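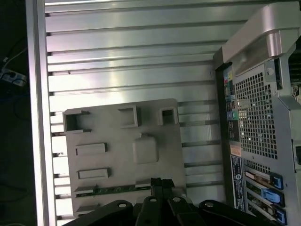
2. Work completed this period

The Hutia project is a student robotics project run by the engineering club at Pritville. The grant covers a wrist-camera arm and a set of handling tasks using retired computer equipment. This report covers the spring term through July.

The work area now holds a computer tower, placed with its rear panel accessible to the arm, and a gray plastic tray that carries a thin green circuit board strip with a small black connector. The tray rests on a ribbed aluminum panel. Students wrote the approach routine for the tray in two stages: a coarse move from the home position, then a slow final move guided by the wrist camera.

Reflections from the ribbed panel remain the main source of detection error. The bright ridges are sometimes read as tray edges. An exposure limit was added to the camera settings in May, and the edge filter was rewritten to ignore long parallel lines. Both changes are in the current build.

3. Trials

The club ran 100 approach trials, 50 with the original filter and 50 with the new one. Logs for both sets are stored with the project code. Failed approaches were sorted by cause: wrong edge, wrong height, or timeout. Wrong-edge failures were the largest group with the original filter and the smallest with the new one. Height errors did not change. They are traced to the camera-to-gripper calibration, which drifts when the arm is restarted.

4. Open items

Calibration will be repeated at the start of each session until a fixed target is mounted. The target plate is on order from Troncoso.

Grasping of the tray has not been scored. Contact near the connector is restricted in software to avoid bending pins.

Two students have left the team, and the gripper code needs a second maintainer before fall.

5. Next period

Scored grasp trials will begin once the target plate is installed. The club also plans to enter the handling event at Grekstead. Entry forms are due in October. No change to the approved budget is requested.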